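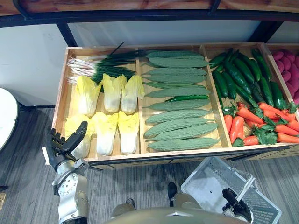

Napa cabbage halves and green onions in the wooden tray.

April 30, 2024

Ring no. 2 back from the Lorkeck show, in the bay by lunch. Unloaded in the rain so everything got wiped down before stacking. Canvas hung over the rail to dry, do NOT fold it tonight.

Complaint from the wrestlers was a dead spot near the northeast corner, plus a bang on every bump that the commentary mics picked up. Also top rope sagging by the main event. Three matches in somebody ran the ropes hard and you could see the post lean on the stream, I watched the replay twice. It's the post, not the rope.

Set up the frame bare, no boards. Corner posts numbered in paint marker, start from the truck door and go clockwise. (Old numbers on the feet are from the Plinar frame, ignore them.)

Post 1 fine
Post 2 fine, paint chipped, who cares
Post 3 collar worn oval. Can rock it by hand. This is the one.
Post 4 fine but bolt is the wrong grade, swapped

Put a new sleeve in post 3 from the Jääskeläinen box. Had to ream it slighty, their sleeves run tight. Still a hair of play but nothing like before. Want it welded properly when the post is off the truck rotation. Don't let it go out to a ladder match like this.

Dead spot: beam under it is bent. Laid the long straightedge across and there is daylight in the middle. Flipped the beam end for end, no help, so flipped it over crown side up and it sits much better with weight on it. Temporary. Would like a whole new beam, have asked Eltard for a price on one and on a spare. They quoted 186 for the last one but that was before they moved shops so don't count on it.

Bang: boards hitting the beam flange. Felt strip is gone on most of that side, glue let go. Scraped it, degreased, put down new rubber strip. Contact cement needs overnight. The can says less, the can is wrong.

Boards. Went through the stack, 11 pulled. Mostly split at the ends where people pry them up with a bar. Please use the lifting holes, they are there for a reason. Two might be saved if trimmed and moved to the outside row. Rest is scrap or shelf material.

Foam ok. One panel has a tear on the underside, taped it. Tape will last the month, won't last the summer.

Ropes: retensioned all 3 on the dry frame with the turnbuckles backed out evenly first. Somebody had one side cranked to the last thread and the opposite side nearly loose, which explains the middle rope being off center in all the photos. Started over. Count the exposed threads, match the sides, THEN go tight. Top rope tape is worn through on the hard camera side, retaped white. Ran out before the bottom one was done so it is part white part gray. Nobody will see it behind the apron girls' table but I will.

Turnbuckle pads: laces missing on two. Used paracord. Looks fine.

Bump test after, boards and foam down, no canvas. Dropped the sandbag on all the quarters and in the middle. NE corner now sounds like the rest. Middle a bit stiff compared to before, which some of them will like and the older guys will complain about. Spring left alone. I know there is talk of taking it out altogether and I still think that is a bad idea with the schedule we have, people are landing on this four nights a week in May.

Mics: clipped the under-ring mic to the cross brace again, it was lying on the floor last time which did not help with the bang either. Gaff the cable, not duct.

To do
weld post 3
call Eltard re beam
order felt or more rubber, white rope tape, laces
bolts: 124 in the bin after today, all same grade now, keep the odd ones OUT of that bin
wash canvas, there is blood near the logo, cold water only
steps, left set, wobbly tread

Truck goes to Plinar next and they want the ring up early for the training class. Load order is frame, posts, beams, boards, foam, then canvas on top in the bag. Last time the canvas was under the posts and it got a grease stripe the whole legnth.

Left the straightedge on bench by the drill press. Put it back on the wall if you move it.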